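Can a Machine Tidy a Room Yet? Final Project Report
By Huệ Trịnh
Tuesday, August 11, 2020

My summer project asked whether a home robot could do one ordinary chore, picking up after people, well enough that you would let it do the job alone. I don't own a robot and the department's arm is bolted to a bench, so all of the work was done in simulation. I used a room simulator called Retlow, which generates furnished rooms, and a planning program called Silano, which decides what the robot should do next. The robot's own model was loaded only during test runs. Room layouts were checked first without it.

I picked tidying because it sounds easy. A person walks in, sees a thing in the wrong place, and moves it. For a program this breaks into finding the object, deciding whether it belongs where it is, reaching it, holding it, and putting it somewhere better. I scored each of these steps separately.

Most of the testing used one layout with a parquet floor and tiled walls. It has a dining table with three chairs, a low bed on the floor, a dresser and a stool.

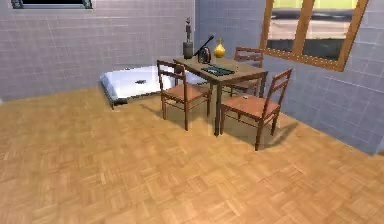

Figure 1. The table side of the test room, with small dark items on one chair seat and on the bed.

The two small items gave the most trouble in the whole project. A dark object a few pixels wide can be a real thing, a shadow, or a mark on the fabric, and Silano often guessed shadow. The one on the chair was worse. Once the robot drove to the far side of the table, the backrest or the tabletop blocked its view, and the program dropped the object from its list. I fixed part of this by making it remember anything it had seen in the last 19 seconds. That number came from trial and error and I can't defend it beyond saying that shorter times did worse.

The tabletop was easier to see and harder to handle. The yellow vase has a narrow neck above a round body, and the planner liked to grab it by the neck. In simulation that usually held. I would not want to try it with a real vase. The tall figurine at the corner was knocked over more than any other object, nearly always by the robot's elbow on its way to something else. The dark tray was so low that the fingers pressed into the table before they closed.

I ran 1,774 attempts in total. An attempt means one object, one start position, and a five-minute limit. The robot finished the job in 566 of them. In another 263 it picked the object up but put it down somewhere wrong, such as on the floor next to the bed. The rest failed earlier, mostly at finding or reaching.

The numbers hide a big difference between kinds of objects. Upright things with clear space on all sides went well. Flat things went badly, and books were the worst of them.
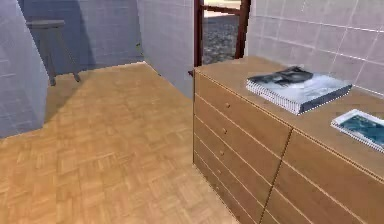
A spiral-bound book lying flat has almost nothing to hold. A person slides it to the edge of the dresser and pinches the part that hangs over. I added that slide as a separate move called "Eder" in my code, and it helped when the book was already near the front. When it was farther back the push tended to turn the book instead of moving it straight. The coil also confused the grasp finder, which treated it as a handle — I turned that off by hand, which is a cheat and should be counted as one.

There is also the question of what counts as tidy. Two books on a dresser are fine in most homes. My rule file said books go on shelves, and with no shelf in the room the planner kept carrying a book around until time ran out. I changed the rule so that a book on any flat furniture above knee height was left alone. My roommate thinks books on a table at dinner time are a mess, so the rule depends on who lives there.

My answer for now is no, at least not without somebody nearby. A robot with these skills could clear a few upright objects from a table if the breakable ones were moved first, and moving them first is half the chore.

In October I plan to repeat the flat-object tests in Rurero, a second simulator with better contact physics. I would also like to try a suction cup on the books.

© 2020 Huệ Trịnh | Contact the author | Back to top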